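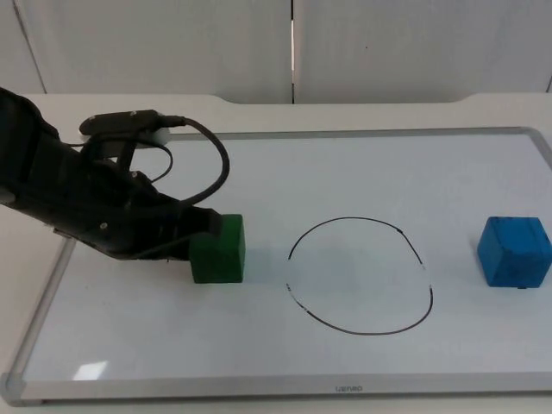
Abla Karam thinks I should stop touching the planner until the contact check is correct, and she wrote so under my last entry: "You are tuning the approach height again, and the approach height is fine. Look at when the software decides it has touched something." I was not happy to read it at 8 in the morning, but I took the advice, and the whole entry is about that.

Sunday, March. Bench 2, small arm, green and blue cubes, whiteboard with the marker oval.

Status from before, so I don't need to scroll back. The task is to push or pick the named cube and leave it inside the oval. The planner (Votidgate, branch of Skye) gets cube poses and the oval contour from perception and gives back a list of waypoints. My part is the executor, which follows the waypoints and decides when to switch from "approach" to "contact" to "move". The complaint from everyone is that the executor goes to "contact" too early on some runs, and then the finger starts the sideways motion in the air, or on the top edge of the cube, and the cube turns.

What I did first. I replayed the logs from last week with the executor disconnected from the arm, only reading. There are 200 runs in the folder. I wrote a small script which prints the moment of the switch and the commanded height at that moment. In 23 of them the switch comes when the finger, by forward kinematics, is still above the top face of the cube. This is more than I expected. I thought we had a handful.

All 23 have the same thing in common: the switch was triggered by the current threshold on the wrist joint and not by position. So Abla is right, and the approach height has no guilt here.

Why the current goes up without touching. My first idea was friction in the joint. I moved the arm along the approach path with no cube on the board, slow, then at normal speed. At slow speed the current is flat. At normal speed there is a bump near the end of the descent, always at the same place of the trajectory and not at the same place of the board. It is the deceleration. The planner gives the last waypoint with zero velocity, the interpolator brakes hard, and the braking current goes over my threshold for 3 samples. I required only 2 samples. I set this number myself in the winter and the comment beside it says "seems ok".

I also wanted to know if the cable pulls on the wrist when it is turned to the outside, because Danjuma asked about it. I repeated the empty descent with the wrist turned both ways. The two curves lie over each other as far as I can see on the plot. I leave this question.

Changes in the executor:

The threshold is no longer on the raw current. I subtract the current predicted from the acceleration command, with the inertia values from the Ernel config file. These values are old but the bump becomes much smaller.
Contact is accepted only when the finger is below the top face plus a margin. The margin is a parameter now, contact_z_margin, and not a number inside the code.
The log writes the reason for the switch as text. Before it was an integer and I had to look in the header each time.

Then I ran on the real arm, green cube first, starting at the left of the oval, and the blue one at the right as the thing to avoid. I stopped the executor with the finger at the upper left of the green cube to compare the pose it believes with what I see. It was in state "contact" with reason "residual + height", as it should be.

Perception, side note for Zainab. The oval contour comes back in two pieces on many frames. The marker line is weak on the left and right sides and has small gaps, one on the left at half of the height and one low on the right. The contour code then takes the longest piece and closes it with a straight line, so the target area is smaller than the real one and its center moves. I see two ways: close the gaps with a larger morphological kernel before the contour search, or fit a closed curve to all pieces together. I prefer the second. Please don't draw the line again with a fresh marker before we have fixed this, I want to keep a difficult one. The glare spot on the near left of the board has not made a false contour so far, but I would keep it in the mask test.

The planner crashed one time, at step 1402, with an empty waypoint list. The request had the green cube with its goal at the same position as the start. I think my node sent the old pose because the message buffer was not cleared after the pause. Skye MacBrayne may disagree, but I think the planner should return "nothing to do" here and my side should clear the buffer. Both are small. I did my half — the buffer is cleared on resume — and opened a ticket for the other.

Still not good:

With the new residual the detection is later, by around one control cycle. For pushing I don't care. For grasping on the soft setting Aminu should check it before he merges.
The inertia values. Somebody changed the finger after the Ernel file was written, so the model has the wrong mass at the end. I would like to identify it again with the script from Drenham, if it still runs on the new Python.
If perception gives a top face that is too low, the height condition blocks a real contact and the arm keeps pressing down. There is a hard limit on the current behind it, but I have not tested this limit on purpose. Must do before anyone runs it without a hand on the stop button.

Next: same start positions with blue as the target, then the full folder again through the replay with the new code. I leave contact_z_margin at the default until then. Branch is pushed, name contact-residual. The config for bench 2 is not in the branch, it is only on the bench machine, copy it by hand.

Danjuma Idahosa wants to use the bench from 4, so the arm goes to the park position and I write the replay results in the next entry.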